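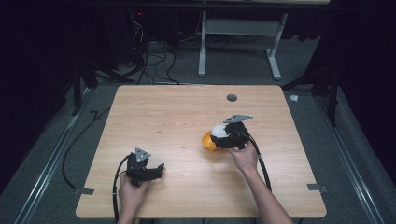
Chapter 4
Work Surfaces: Choosing and Caring for a Wooden Tabletop

Chapter Goals

After studying this chapter, the student should be able to:
read the grain of a wooden surface and describe it in plain terms;
tell the difference between a matte and a glossy finish;
plan a table for a room in which small objects are handled, sorted and put away;
carry out daily and yearly care of a wooden top.

Introduction

A table is the piece of furniture most often taken for granted in a workroom, a classroom or a playroom. It is chosen once, set in place, and then used for years by people who seldom look at it. Chapter 3 dealt with floors and the way they carry furniture. The present chapter moves up to the height of the hands. It treats the tabletop as a working surface and asks what it must do for the person who stands or sits at it.

The chapter draws on the room survey carried out at the Peltier Training Center, where 10 tables were kept under regular observation beginning in September. Readers who have completed the Rallico workbook will know the survey forms already. Those who have not may find blank copies in Appendix B.

4.1 Reading the Grain

Grain is the pattern left in wood by the growth of the tree. On a board cut along the trunk, the darker lines and the paler bands between them follow one another across the surface. Where the lines lie close together, the pattern looks firm and regular. Where they spread apart, it opens into broad curves. Both may be present in the same board, and neither is a fault.

Pale woods such as pine, spruce and beech are common in tabletops. They brighten a room and make small objects easy to find. They also show ink, grease and the rings left by cups. A student who is asked to judge a pale top should first look along the grain, then across it, and should record any mark before the surface is wiped.

Finish is a separate matter from grain. A matte finish scatters light and is restful to work over for long periods. It may still show a faint sheen where the light falls most strongly. A glossy finish throws back a sharp reflection and tires the eyes sooner.
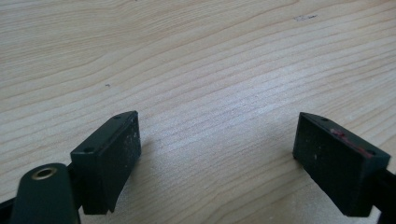

4.2 Small Objects on the Table

Toys, tools and parts behave differently on a flat top. An object with broad feet will stand where it is placed. A ball will roll unless it is held, and a table intended for such objects may be given a shallow tray or a raised lip. The edge and corners also deserve attention — a slightly rounded corner is kinder to a passing hip than a square one.

Color matters as well. A bright yellow toy is quickly found on pale wood at the end of a session, and a cream-colored one may be missed. For this reason the Bonsu storage plan, described in Section 4.5, sorts toys by color before it sorts them by size.

At the close of each session the table should be cleared in a fixed order. Large items are returned first and small ones last. Dust is then lifted with a dry cloth drawn along the grain. The Alance schedule allows 10 minutes for this work.

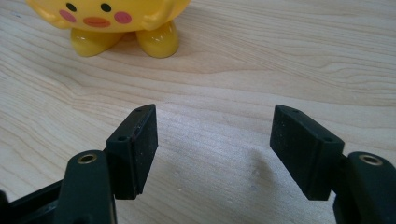 Should a wooden tabletop be washed with water every day?

A dry or barely damp cloth is enough for daily care. Water left standing on wood can raise the grain and dull the finish, so wet cleaning should be kept for spills and sticky marks, and the surface should be dried at once.

4.3 Terms Used in This Chapter

Grain: the pattern of lines formed by the growth of the tree.
Matte: having a surface that scatters light.
Grommet: a ring set into a hole in the top, through which cables may be passed.
Lip: a raised edge that keeps objects from rolling off.

Students should copy these terms into their notebooks before going on to Section 4.4, Measuring the Top.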